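Category: Robotics / Standards and Good Practice

Condel publishes open handling rules for hand-held gripper demonstrations

SKOSTWOOD, 1/20/24 - Condel today released the first public edition of the Pralell Practice Rules, a set of working rules for companies and laboratories that teach robots by recording people at work with hand-held grippers. The rules can be used free of charge by any organization, and no registration is needed to read them.

Hand-held grippers have made it much easier to collect examples of everyday tasks. An operator takes the tool in the hand, does the task on a normal table, and the recording is later used to train a robot arm. But each site has its own habits. One team closes the jaws fully before every task, another team starts with them half open. One team writes down a dropped object, another deletes the recording. When such recordings are put together, the differences are hard to find and expensive to repair.

The Pralell Practice Rules try to give a common base. The document has 26 rules, and each rule is written so that it can be checked by a second person who was not present at the recording.
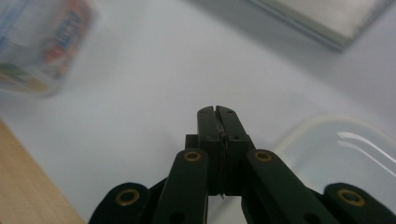 The first part of the document treats the condition of the tool. At the start of a session the operator closes the jaws and looks if the fingertips meet evenly along their full length. The pivots are moved by hand through their range, and any play is written in the session log. A tool with uneven fingertips is taken out of use until it is adjusted. The same check is repeated after a fall of the tool, even if no damage is visible.

The second part is about the work surface. Condel does not ask for a special laboratory table. Ordinary tables are welcome, and ordinary objects may stay on them, because a robot in a home or a small kitchen will also meet them. What the rules ask is that the objects are listed before the session begins and that nothing is added in the middle of a task.

The third part, which is the longest, treats the contact with the object. It has separate sections for rigid, soft and clear objects. Clear plastic received its own section after the trial period, when reviewers often could not agree on the moment of first contact. For containers with a lid, the operator must note on which faces the pads press, and whether a latch or flap lies between the pad and the wall. A grip over a latch is allowed, but it must be marked as such, so that it is not mixed with grips on the plain wall. 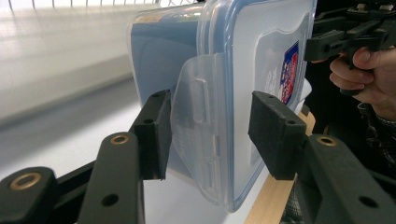 Reading time: 3 min

The same part gives rules for two operators who work at one table. Each operator keeps to one tool for the whole session, and each tool has its own log. If both tools touch the same object, this is recorded as a shared task. Hands stay behind the trigger while the jaws are moving, and the operators agree on a spoken word for stop before they begin.

The rules were tried at the Kim workshop in Skostwood before publication. In this trial 1000 recordings were checked by reviewers, and 237 of them were returned for correction. The most frequent reason was a missing note about the start position of the jaws. For this reason the start position is now Rule 2 and stands on the first page of the log sheet.

Condel wants to say clearly that the Pralell Practice Rules are voluntary. They do not replace national law on work safety or the instructions of the tool manufacturer, and where these are stricter, they have priority. There is also no certificate or label connected with the rules at this moment.

Comments are accepted in writing until the end of April. Condel is especially interested in remarks from small teams, who often do not have a person only for quality control - their log sheets must be short or they will not be filled in. A revised edition will follow when the comments have been answered.

The full text and the log sheet are available from the Condel office in Skostwood.

237 shares | 2 comments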